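Sorting Table Takes Shape at Skastbridge Workshop

Sep 12, 2018

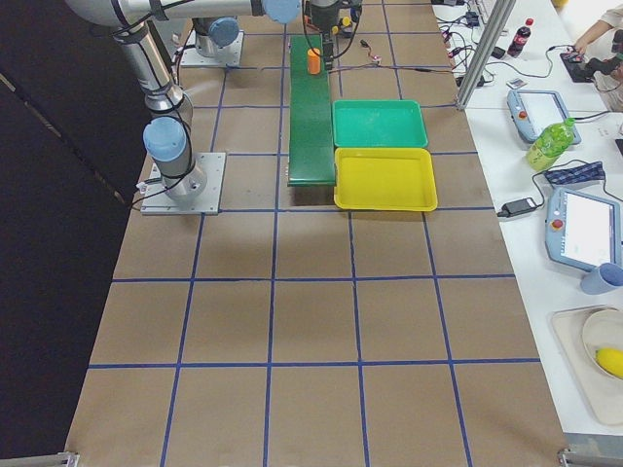
The sorting table at the Skastbridge workshop, with the green conveyor belt and two trays.

SKASTBRIDGE – A shared workshop in Skastbridge has set up a new table for sorting small parts, and members will be able to book time on it starting next week.

The table is covered in brown kraft paper and marked off into squares with blue tape. A narrow green conveyor belt runs lengthwise toward the far end, with two plastic trays set beside it. A white side table along the right holds equipment, bottles and cables.

Tyyne Rantala, who runs the workshop, said the paper was chosen over a painted top.

"Paint chips and then you can't read your lines," Rantala said. "With paper we pull it up, roll out a new sheet and tape it again. It takes one person an evening."

The roll cost $39. The belt was bought secondhand from Orkari, a packing supply firm that closed its Cheung Street store in February. Rantala said the workshop paid $200 for it and spent another $99 on a replacement motor.

Members have been sorting parts by hand on a bench near the front door for the past 2 years. Apolline Leblanc, who teaches the beginner class, said the old bench was too short and too close to foot traffic.

"People would come in with a coat or a bag and there would go your parts," she said. "The grid helps too. I can tell someone which square to look in."

Leblanc said the first class at the new table will cover laying out a grid and setting the height of the trays. Later classes will deal with belt speed.

The old bench will be moved to the back wall and used for gluing. Anyone who left labeled boxes under it should pick them up before the move.

Booking is through the sign-up sheet at the Jitov Road entrance. Sessions run two hours, and members are asked to bring their own parts and clear the trays when they finish.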